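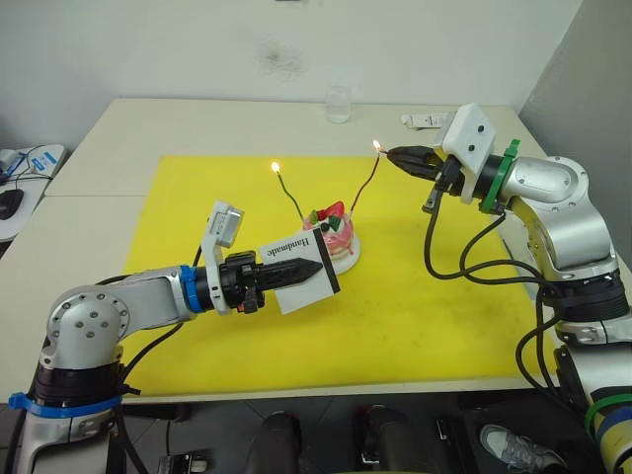
Table laid with the mat, cake on its plate, candles lit, "Handmade" card ready to place.

4. Setting out the cake, candles and card

Read this section after you have finished Section 3 (Clearing and wiping the table). The steps are the same for the Grirkolness party table set and for the smaller Jorkdale set. Steps that apply to only one set are marked.

4.1 Laying the mat

1. Push the table against a plain wall, away from curtains, shelves and paper decorations.
2. Wipe the tabletop and let it dry.
3. Unroll the mat with the smooth side up. If the corners curl, roll the mat the other way for a few minutes and lay it again.
4. Center the mat so that a strip of table shows on every side. A mat that hangs over the front gets pulled by sleeves and chair backs.

Note: The Jorkdale mat is 76 cm wide. On a narrow table, lay it lengthwise.

4.2 Placing the cake

1. Put the cake on a flat plate that is a little wider than the cake. A white plate shows crumbs and cream less than a dark one.
2. Lower the plate onto the middle of the mat with both hands. Do not slide it.
3. Add any loose fruit now, before the candles go in. Pat cut fruit dry with a paper towel first, or the juice will run into the cream.

Cream cakes should be out of the refrigerator for no more than 30 minutes before they are cut. In August, or in any warm room, bring the cake out last.

4.3 Candles

1. Choose two thin candles with long stems. Different colors are fine.
2. Press each stem straight down until it stands by itself. If it leans a lot, pull it out and try again in a firmer part of the cake.
3. Keep the tips well apart. Stems may tilt away from each other but must not cross.
4. Light the candle farthest from you first, then the near one.

CAUTION: Never leave lit candles unattended. Keep the flames clear of hair, sleeves, cables, ribbon and the card. Anything brought in over the cake should come in low and from the side, never across the top of a flame.

CAUTION: The mat is not fireproof. If a candle falls, put it out at once and check the mat for melted spots before you use it again.

4.4 The card

1. Pick up the card by one edge.
2. Bring it in from the left and set it down in front of the cake, beside the plate – never against it, as cream soaks into the card and will not come out.
3. Turn the card so the word reads level from the front of the table.

The "Handmade" card has a black border and no stand. To make it stand up, use the Ilie clip (Grirkolness set only) or lean it on a small box. Spare cards are printed on 300 gsm stock and can be wiped once with a dry cloth. Do not use water on them.

4.5 Clearing up

1. Put out the candles and wait for the wicks to stop smoking.
2. Pull the stems straight up and wipe them before they go back in the box.
3. Lift the plate off, then the card, then roll the mat from the back edge toward you.
4. Wash the mat by hand with mild soap. Dronex mats with a printed underside must not be soaked.

If cream has dried on the mat, lay a damp cloth over the spot for almost 30 minutes and wipe again.

Related items
Section 3: Clearing and wiping the table
Section 5: Cutting and serving
Replacement mats (Dronex, Jorkdale)
Ilie card clips: fitting and care
Parts list, Grirkolness party table set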